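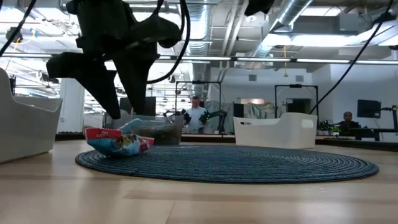 How to Clear Out a Pantry Before a Move

Posted 19 November 2024

Start two weeks before the truck comes. Food is heavy, it leaks, and most moving companies won't take anything open. The aim is to arrive with one or two boxes of dry goods and nothing that needs a fridge.

What you need: a few boxes, packing tape, a marker, zip bags in two sizes, a trash bag, and a clear stretch of counter or floor to sort on.

Step 1. Empty one shelf at a time

Take everything off the top shelf and set it down where you can read the labels. Finish that shelf before you touch the next one. If you pull out the whole pantry at once you will be cooking dinner around it for days. Wipe the shelf while it is bare and leave it bare.

Step 2. Check the dates

Canned goods past their date by a little are usually fine if the can is sound. Throw out any can that bulges, leaks, or has a deep dent on the seam. Flour and nuts go stale sooner than people think, so smell them. Spices don't spoil, but if paprika has turned brown it isn't worth a place in the box.

Step 3. Make four groups

Eat now, pack, give away, throw out. Anything open goes under eat now or throw out, with the exception of salt, sugar, and dry tea. Put the eat now group at eye level and plan meals from it. We got seven dinners out of ours when we left the Drolden apartment in June, though the last couple were mostly rice.

Call the food pantry before you drop off the give away group. Many of them can't take homemade jars or anything without a label. 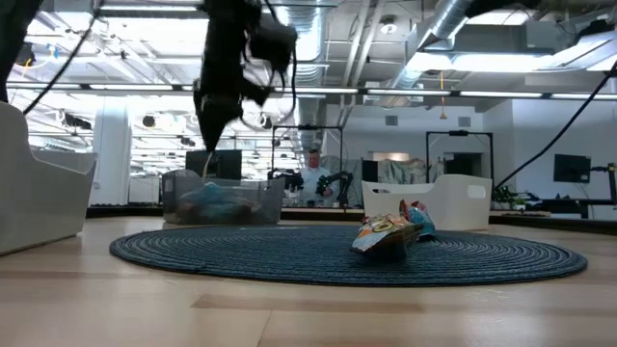
Snacks need their own pass. They take up far more room than they weigh, and they get crushed under cans. Leave chips and puffs out of the boxes entirely and let people eat them during the last week. For whatever is left, use a plastic bin you can see into. The blue and teal bundle in the one behind the round mat shows right through the side, and snack bags as brightly printed as the pile on the mat would be just as easy to pick out. Put the bin in the car with you, along with water and paper towels.

Step 4. Seal what you are packing

Tape the lids of oil and vinegar, then put each bottle in its own zip bag and stand it upright. Pour half bags of rice or beans into jars only if you can wrap the jars. Otherwise fold the bag down, tape it, and bag it again.
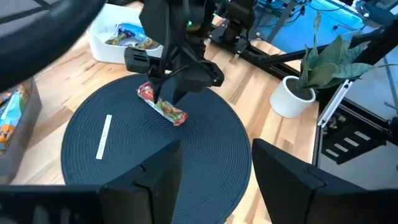

Use small boxes. A book-size box filled with cans is already as much as most people want to carry up stairs. Put cans on the bottom, boxes of pasta on top, and fill the gaps with dish towels. Write "pantry" and the new room on two sides.

Step 5. The last day

Keep back coffee, bread, something to put on the bread, and a knife. Take the trash out before you lock up and check the back of the top shelf with your hand. At the new place, open the pantry boxes first and wipe down the shelves before anything goes on them. If the shelves smell of the last tenant's onions, leave an open box of baking soda in there overnight.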